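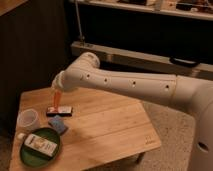
The arm at its table, with something orange held over a small box.

Home Rotas Pay Canteen The Arm Contact

The Arm: your questions, answered as far as we can

Ullow is bringing a robot arm into the returns hall at Zonorside. A box was left by the kettle for questions. These are the ones we can print.

What is it for?

Sorting mixed returns. You know the totes: a sponge, a plate, half a picnic, all sent back by the same customer. The arm will pick things out one at a time and put them down where they belong. It is learning on household odds and ends at a small table, and will be let near real parcels when Isamu Higuchi signs it off.

Is it taking my job?

No sorting posts are being cut this year, and we have that in writing from Gaspard Chauvin. Next year is not in writing. We asked. He said it was a good question.

How fast is it?

The hall handles 3100 items on a normal day. The arm's target for its first month on shift is 283 a day. Archie MacKinnon would like it known that he does that before his second tea.

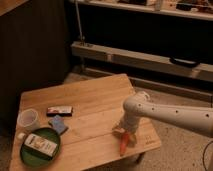 Carrot duty. The sponge and the plate wait their turn.

Why a carrot?

Because it's long, it tapers, and it won't lie the way you'd like it to, much like a good deal of what customers send us. Please stop leaving it real ones.

Who looks after it?

Hường Từ and Nhi Đàm, both from the evening sorting team. They have moved up a pay grade and been given a tablet each. The training took 40 hours and, according to Nhi, could have taken 12 if the slides had been shorter. A second round of places opens after the trial. Put your name down with Hường.

What changes for the rest of us?

Mostly the heavy end of the line. People who used to stand at the mixed totes will rotate between inspection and repacking, two hours at a go. Inspection is easier on the back and harder on the will to live, so we are looking at the rotation again once everyone has tried it.

Breaks stay where they are. The arm doesn't get one, and we'd ask you not to raise this with it.
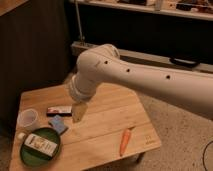
Nothing in the fingers, carrot on the boards.

Does it watch us?

There is a camera, and it points at the table. Footage is kept so that Isamu can see what the arm got wrong. It isn't used for timekeeping, appraisals or settling who took the good scissors.

What if it drops something?

Leave it. Do not reach in, however helpful you are feeling. Press the stop button, then fetch Hường or Nhi. Reaching over the table while the arm is live is a disciplinary matter, even to rescue a snack.

Can we name it?

The vote closed on Saturday. "Gukau" won. We don't know what it means either.

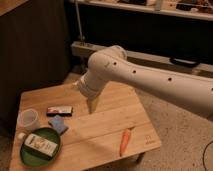 Page last changed: August

Can I refuse to work beside it?

You can ask to be moved, and so far everyone who has asked has been. Talk to your shift lead first. If that goes nowhere, fill in the blue form, which Gaspard does read.

Related pages
Inspection rotation: draft two
How to read your new payslip
Giáp tote scanners: known faults
Lost property, including one shoe

This site uses cookies to remember your shift. Accept / Manage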